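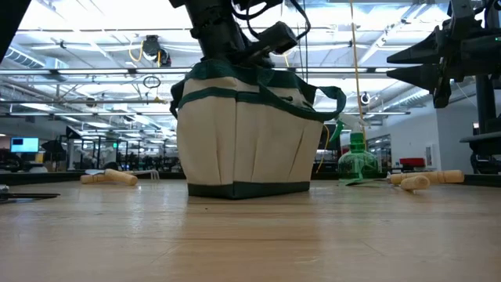 L. Mthembu
Project Lead, Skiredthorpe Garden Kits

June 30, 2023

Hello to everyone at Tramar! The kits are coming together, and I'm so pleased with the bag we settled on – cream canvas with dark green trim, pleated pockets all the way around and a strap handle (the green won by a mile in our vote). The little hand fork with the wooden handle goes in every one, and so does a green spray bottle, which the seedling group asked for over and over.

Of your grant, $3583 is spent so far, nearly all of it on bags and hand tools from Vodevgate. We have 40 kits promised to families on the waiting list. Gloves are still on back order, so I've moved the handout to September and set aside $300 for kids' sizes. I'd love to hear if you're okay with that change before I place the order.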